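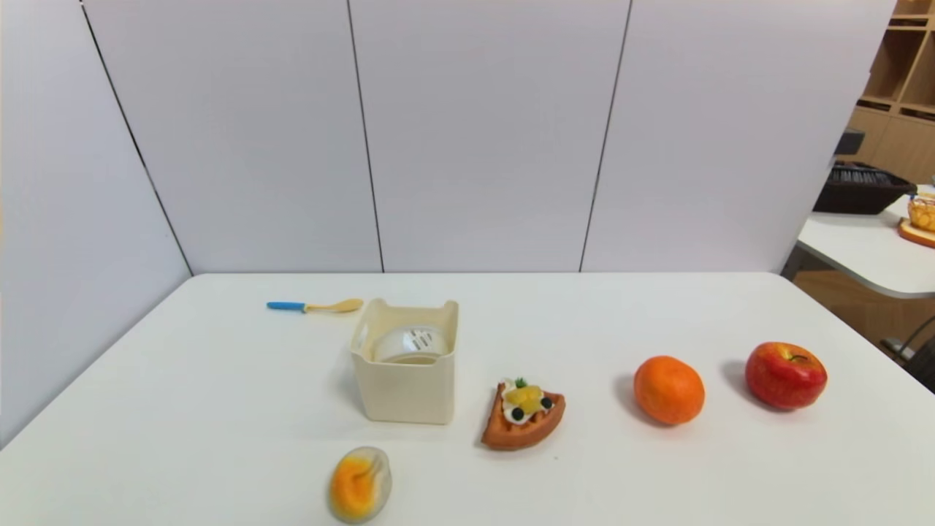 When the Whitcombe play kitchen opened its doors again in June, we had 13 children through the first morning and a good many more toys than we had shelf for. I had meant to write only a line or two for this issue, but so many of you asked how we keep the pretend food in order (and whether you might do the same at home!) that I'm going to go on a bit.

The short answer is that we put out less. For years the whole lot went on the table at once, every last bun and bean from the big Sorkar box, and the little ones would stir it all like soup and wander off. Now we set out a few things with plenty of elbow room between them, and one bin to put them away in.
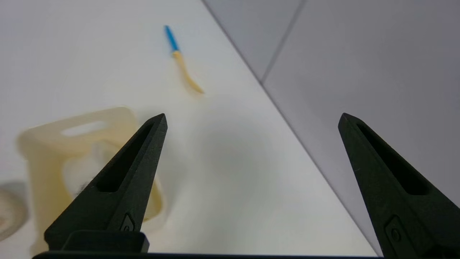 Welington Macedo, who looks after the Carnton room, was the one who talked me into it. He likes to start with a piece of fruit every child knows, then add something sweet and a bit silly for the shopkeeper to sell. I was doubtful - I do love a full table - but the games have become longer and a good deal chattier.
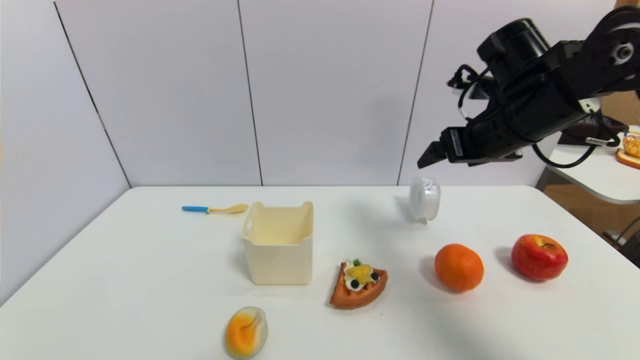

Choosing the bin took us longer than it should have. We tried baskets, a shoe box and a very handsome crate from Wirnance that pinched fingers. What suits us best is a plain square one with an open top, like the cream one beside the waffle slice, with a cutout handle in the side that small hands can find. The spoon can go in too, though ours spends most of its life lying out on the table with its blue handle, ready for the next customer.

At the end of play we sing the packing song and everything goes home, big pieces first.
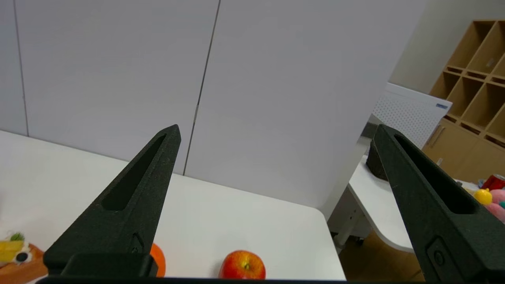

If you have toy food to pass along, we would be so glad of it, especially vegetables. Please give it a wipe first and leave it at the front desk before 11. We are all right for apples, thank you, and very well off for cake.

Search this site Search Go

Comments

Dotty B.
We tried the "less on the table" idea with my grandson and he played shop for 40 minutes. I bought the same orange four times.

parentof3
Could you print the words to the packing song please?

Marge
I have a bag of wooden carrots for you, will bring them by!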